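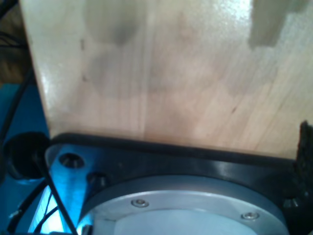 Wornavov re-release: what has changed in the print

The restored version of Wornavov goes back into cinemas in February, opening on 60 screens. Members have asked how it differs from the disc edition, so the main points are set out below.

The running time is now 140 minutes. The disc edition was shorter and lacked the ferry sequence, which was removed before the first release and kept as a separate reel. The reel had faded badly towards magenta. Colour was rebuilt shot by shot using the surviving separation masters as a guide, and the join is still detectable in two places if the projection is bright enough.

Skaltora, the company handling the restoration, logged 571 individual repairs. Most were scratches and splice marks. Grain has been left alone, except in the title sequence, where the optical work had produced a heavy flicker.

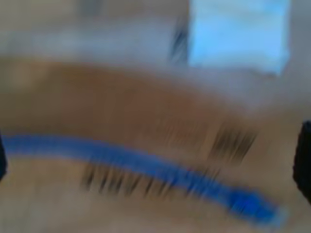
Blue and brown, blurred.

The sound is a different matter. The original mix was mono and the new one is also mono, despite an early listing that promised surround. That listing was wrong and has been withdrawn. Hiss has been reduced in the dialogue scenes, and the harbour bells are now audible under the final conversation — they were always on the track, but very low.

Gondal, the companion short, will be shown before the feature at selected sites only. It has not been restored and runs from the older transfer. Cinemas showing both will list them as a single programme, with no interval.

Our own screening is at the Jislow, which seats 772. Doors open at 6.30pm and the short starts at 7pm. Balcony seats are cheaper but the sightline from the back two rows clips the top of the picture in this aspect ratio. Members' tickets are held at the box office until 6.45pm, after which unclaimed seats go on general sale.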